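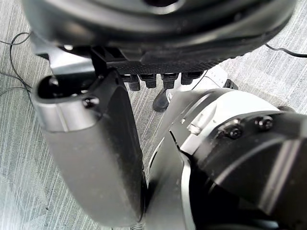
Slow drain in one half of a double sink

Posted Monday, September 7, 2020 in Plumbing

One basin of my double sink drains slowly when the dishwasher runs. The other is fine. Both share a trap. The dishwasher is a Famex, 14 years old, hose clamped to the disposal inlet. Water hardness at Gomgate is high. Snake or new trap?

gomgate_lower

Check the hose first. It needs a high loop fixed under the countertop. Then pull the trap and look at the baffle tee where the two basins join. Grease collects on the baffle, and a snake run from above tends to slide past it. Slip-joint washers harden with age, so replace them while the trap is off. Hand-tighten, then a quarter turn with pliers.

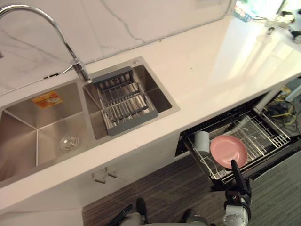 Double sink with a rack in the right basin.

Do not use lye if there is any aluminum in the drain line.

tee_and_trap

Had the same thing in Flanunton. Cleaned the tee, fixed for a year. Came back in December.

pvc_only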